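Ivinero Ice Cream Maker: Four Months In

So I finally caved and bought the Ivinero in January, right after my old hand-crank one died on me (RIP), and I have been making frozen yogurt pretty much nonstop ever since!

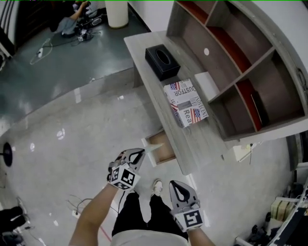
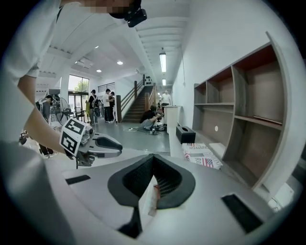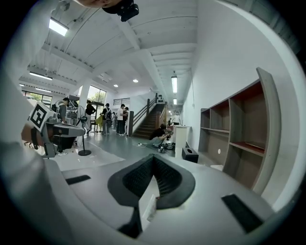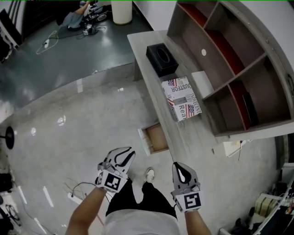

First, the good stuff. Vanilla takes 14 minutes from pouring to scooping, and it comes out so smooth I ate the first batch standing up. The bowl is big enough for 7 of us if people are polite about it. I did a salted honey one with Bevan yogurt, the full-fat kind, and oh my goodness – make that one.

Now the grumbles. It's loud, like blender loud, and the lid takes three tries to click into place. Mix-ins clump unless you add them in the last couple of minutes (I lost a whole bag of Waltari chocolate chips learning that). And the bowl needs a full night in the freezer, so no spur-of-the-moment sundaes.

I got mine at the kitchen store in Clondham and would buy it again. Peach is next!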